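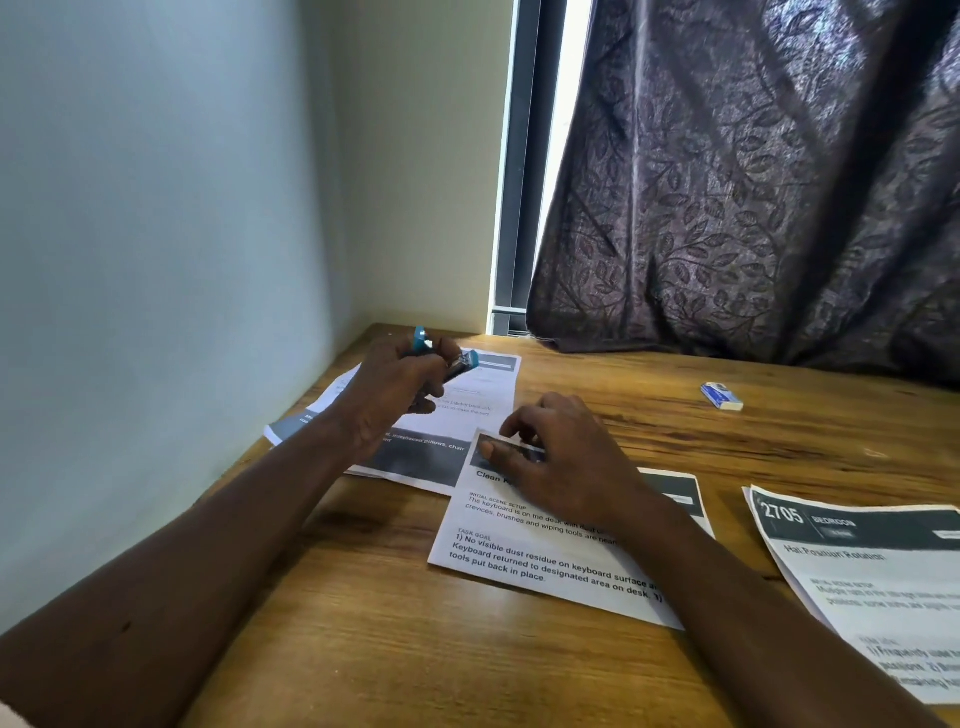 图1 在书桌上整理任务卡，中间一张是清理键盘的任务，写着“INITIAL SCENE SETUP”和“TASK GOAL”

课程项目报告：任务卡的写法会不会影响家务演示数据的质量？

组员：Dima Hakim、Kamrul Kumarasinghe、Shanthi Bhuiyan（执笔）
指导老师：Selvaraj Munasinghe
提交日期：2023年10月17日

一、为什么做这个题目

六月份刚进组的时候，我以为做机器人学习就是天天调网络（想得太美了）。结果头一个月我基本都在跟纸打交道！我们的任务是采集第一视角的家务演示，戴着头戴相机，照着任务卡把事情做完，再拿这些视频去训练策略模型，让它预测下一步手该往哪儿去。

任务卡长得都差不多：上面是编号和房间，比如“2705 BEDROOM”，然后是标题，再往下是初始场景布置和任务目标。我采了几天就发现一个问题，同一张卡，我和Dima做出来的东西完全不像一件事。就说清理键盘那张吧，目标里要求键盘表面看不到灰，键盘放回桌上指定的区域，工具归位。Dima觉得刷子搁回桌角就叫归位，我非得放回抽屉里才踏实。两个人都没错，可是模型看了会怎么想？我们就决定把这件事认真测一测。

二、怎么做的

我们从卡片库里挑了135张卧室和书房的卡，每张写成两个版本。A版是原文，只管最后的状态；B版在原文后面补一句，把位置说死，例如“刷子放在显示器左侧的笔筒里”。原来的初始布置一个字都没动，这点Kamrul盯得特别紧，我有一次顺手改了个错别字都被他退回来了。

采集是三个人轮流做的，每人两种版本都做，顺序打乱。卡片打印出来铺在桌上，做之前先读一遍，读完再开始录。我们一开始把卡片显示在平板上，老是要低头点屏幕，录进去一堆没用的动作，后来全改成纸质的了，省心很多。

最后留下1,212段可用的演示。标注用的是Pelemon，组里师姐Khadija Farouk写的小工具，可以逐段标“开始”“完成”“返工”。返工的意思是东西已经放下了又拿起来重新放。这个标签是我坚持要加的，后来证明加对了，这个等下说。

模型部分没什么花样，用的是组里现成的基线，代号Stukico，A版和B版数据各训一个，都训4,000步，超参数完全一样。评测在同一批没见过的卡片上跑，由两个没参加采集的同学打分，他们不知道哪个结果来自哪个模型。

三、结果

先说人的部分。用B版卡的时候，三个人的最终摆放明显更接近，Dima和我终于不吵了。返工也少了，尤其是整理类任务，像收帽子、收枕头这种，A版里经常看到有人放好了，愣一下，又拿起来换个地方。我回看自己的录像，那个愣神真的好明显，手悬在半空，脸都替自己红。

再说模型。B版训出来的模型在收尾阶段稳很多，会直奔目标位置；A版的那个常常在两个位置中间徘徊，有点像把我和Dima的习惯取了个平均。不过在清洁类任务的擦拭阶段，两个模型基本打平，评分的同学也分不出来。我们猜是因为补的那句话只讲了放哪儿，没讲怎么擦，所以擦的动作本来就没受影响。

有一个结果跟我们预想的相反。换到家具布局不一样的房间以后，B版模型反而容易犯倔，笔筒不在显示器左边了，它还是往左边伸。A版模型虽然犹豫，有时倒能蒙对。Munasinghe老师看到这里挺高兴，说这一段比前面的都有意思，让我们多写几句。可惜我们手头换过布局的房间太少，现在只能说看到了这个现象，不敢下结论。

四、问题和不足

采集的人只有三个，还都是同一个组的，互相看过对方怎么做，习惯早就串了。评分标准也偏粗，只有“完成”和“没完成”两档，中间状态很难归类，比如键盘放回去了但是歪着，两个评分同学为这个争了半天，最后算完成。

返工标签是人工标的，我和Kamrul各标一遍，意见不一样的地方拿出来一起看。大部分能谈拢，谈不拢的那些我们从返工统计里去掉了，训练数据里还留着。

还有一个很傻的教训：卡片一定要编号存档！我们有一叠B版卡打印的时候没带版本号，跟A版混在了一起，Shanthi（就是我）趴在桌上一张一张对，对了整整一个下午。

五、接下来想做的

想试试第三种写法，把位置写成相对关系，比如“和其他文具放在一起”，看看能不能既统一又不犯倔。Khadija答应在Pelemon里加一个“犹豫”标签，这样就不用再靠我们肉眼去数愣神了。卡片模板和标注说明已经放到组里的共享盘，下学期接手的同学请先读标注说明里关于返工的那一节，再开始标。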